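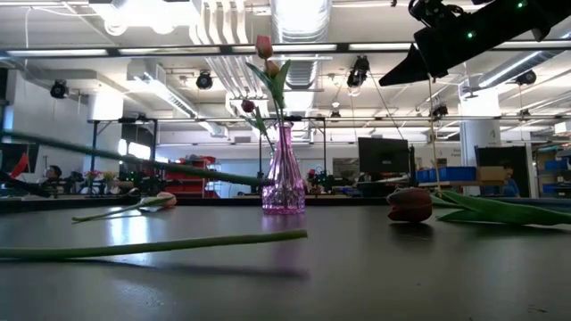
Flower line automation, staffing after changeover
Forum: Packing and Production > Cut flowers
7 replies

stemgauge
May 2024
We run a bouquet and vase-fill operation at Curnuscombe. Two cells go in during June for single-vase tulip work. Planned output is 616 vases a shift for the pair. The Gagnon quote assumes one attendant per two cells. At present the same volume takes four on the bench. Has anyone run at that ratio with tulips, and what did the attendant end up doing?

Kristóf Csonka
One per two is achievable on roses. On tulips we went to one per cell after a fortnight. Stem curvature is the problem. A straight stem picks first time, a bent one gets dropped or goes in at the wrong height. Our attendants spend most of the shift re-presenting stems and clearing the table. It is harder on the back than the old bench was, as the table height was set for the arm.

nightpack_2
Disagree on the ratio. We hold one per two by grading before the cell. Anything with a bend or an open head goes to hand bunching. The labour has moved upstream, though, so the saving on paper was two posts and the saving in practice was one.

stemgauge
Grading upstream is not in the quote. Who does it at your place?

nightpack_2
The former bench staff. Same pay grade, which caused a dispute. They argued grading is a skilled post and the attendant post is not. Management had it the other way round – attendants got the uplift for the Trestard training, graders got nothing.

Kristóf Csonka
That is the part I would settle before June. Reject criteria too. Somebody has to say whether a vase with one stem drooping out to the side is a pass. On the bench the florist decided and corrected it in the same movement. Now it is a written tolerance and an argument.

ovr_tolerance
Written tolerance is an improvement. Ours used to vary by who was on shift. Complaints dropped from 7 a week to two once it was on paper.

Kristóf Csonka
Yours are mixed bouquets in sleeves, I think. Three tulips in a narrow neck leave nowhere to hide a bad stem.

ovr_tolerance
Fair point on the neck.

benchside
I did the bench job for years and attend a cell now. Two notes. Stems on the table should be counted as waste on the sheet, ours reached 3,161 in the first month and were logged as stock. And rotate people. A full shift watching an arm is worse than a full shift of arranging. We swap every two hours, keys for the guard door go through the Traka cabinet so the handover is recorded.

stemgauge
Useful. Budget for consumable stems during commissioning is 4,000. I will ask for one per cell until August and a separate grading post.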